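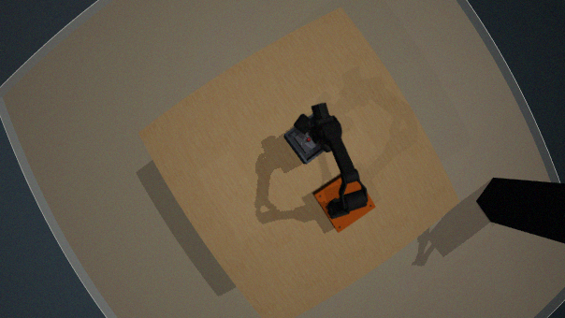
The bead line at the Momville plant of Baidoo ran on two shifts, and on each shift one person sat at the pick station and lifted glass beads out of a tray. The beads sealed the electrical pins in pressure sensors. A bead with a chip in it leaked, so the person at the station turned each one under a lamp with tweezers before placing it. Serpil Yurt had done this on the day shift since the line was built. In November the head office in Vosositz sent a model of the cell that would take over the station, and Yaa Agbenyega, the process engineer, put it up on the monitor by the tool crib. The table was a warm tan wood with a fine grain, and the actual station had a steel bench. The arm was black, on an orange plate, and it reached out over a gray tray. In the tray was one red bead.

5 min read

"Ours are green," Yurt said.

"It's a default color."

"Why is it red?"

"So the person building the model can find it."

Yurt looked at the screen for a while. She asked where the lamp was. Agbenyega said the lamp was not modeled, and that the camera would have its own light. Yurt asked where the chair was. Agbenyega said the chair was not modeled either.

The controller was a Wulov. It needed a pick rule, a place rule and a reject rule. The first two came with it. The reject rule had to be taught from parts that a qualified operator had already sorted, and the only operator qualified at the pick station on days was Yurt. Agbenyega wrote the work order. Yurt would sort as usual, and each bead she rejected would go into a numbered cup with a slip stating the reason. The form had a field for the reason with room for one word.

For the first part of the shift she wrote "chip" on every slip. Then she began writing other words. Agbenyega collected the cups at the end of the shift and read the slips at her desk. They said chip, chip, haze, chip, seam, haze, chip, lazy.

She took the last one back to the station.

"What is lazy?"

"It doesn't roll right."

"You don't roll them."

"When I let go of it. It should settle. That one leaned."

Agbenyega measured the bead. It was inside tolerance on every diameter she could take. She put it on the leak rig and it leaked at the second pressure step. She noted the result and added a code for lazy to the reject table, because the table would not accept a word that had no code.

The teaching set closed at 963 beads. Of these, 371 were rejects, a far higher share than the line produced in normal running. Agbenyega had brought in old scrap to fill out the classes. Yurt had recognized it. She said the scrap from the furnace trouble had a gray look to it, and that she had already thrown those beads out once and would like it recorded that she was doing so again. There was no field for this. Agbenyega wrote it in the margin of the log.

The cell was installed over a weekend shutdown. The bench was moved against the wall by the compressor. When Yurt came in, the arm was running at reduced speed behind a guard, picking from the tray and pausing above the camera. At each pause the bead was released onto a shallow glass dish, allowed to come to rest, and picked up again. This added time to the cycle. Vosositz had asked for the step to be removed. Agbenyega had replied with the leak data and had not yet received an answer.

Yurt watched a number of cycles.

"It drops them from too high," she said.

"How high should it be?"

Yurt held her tweezers over the bench with nothing in them and opened them. Agbenyega measured the gap between the tips and the bench with a feeler stack, and asked her to do it again, and then a third time. The readings agreed to within the thickness of the thinnest leaf. She entered the value in the place rule under the name release_height. The controller asked for a source. She typed S. Yurt, and the controller asked for a document number, so she opened a document, gave it a number, and wrote one line in it.

After that the lazy code began to come up on the screen at almost the rate it had come up in the cups.

The new job description arrived in the same month. The title was cell attendant. The duties were to load trays, clear faults, wipe the camera window and sign the reject count. The attendant was not to handle beads. Gloves were specified. The pay grade was unchanged for a period, after which it would be reviewed. Yurt read it standing up, the chair having gone with the bench, and asked what happened to the night operator. Agbenyega said that the night shift would be covered by the cell with an attendant shared between lines. The night operator had been offered packing and had taken it.

"Did he sort any of the cups?"

"No. Only you."

"He was better on haze," Yurt said. "His eyes are younger."

Agbenyega wrote this down. At the end of the week she asked the packing supervisor for an hour of the man's time. The request was declined as not covered by the work order. She wrote a second work order. It is still open.

The cell went to full speed. Yurt loaded the trays and signed the counts. When a fault came up she opened the guard, and the arm went back and held still while she reached in. The procedure said to remove the bead with the vacuum wand and discard it. She removed it with the tweezers, which she had kept in her apron, turned it under the camera light, and then either discarded it or put it back in the tray. Agbenyega saw this during an audit walk. Against the line for correct handling of faulted parts she recorded a deviation, minor. In the box for corrective action she wrote that the procedure should be changed to allow tweezers.

The change was approved in Vosositz with one correction. Tweezers had to be on the tool list, with a part number. Yurt's were not any make that the crib could identify. Agbenyega measured them, made a drawing, and sent it out for a quote.

Search stories Enter a word or author Go

More fiction
The Night Calibration
Spare Parts for a Closed Line
Torque Table
What the Scale Room Kept
Two Keys, One Cabinet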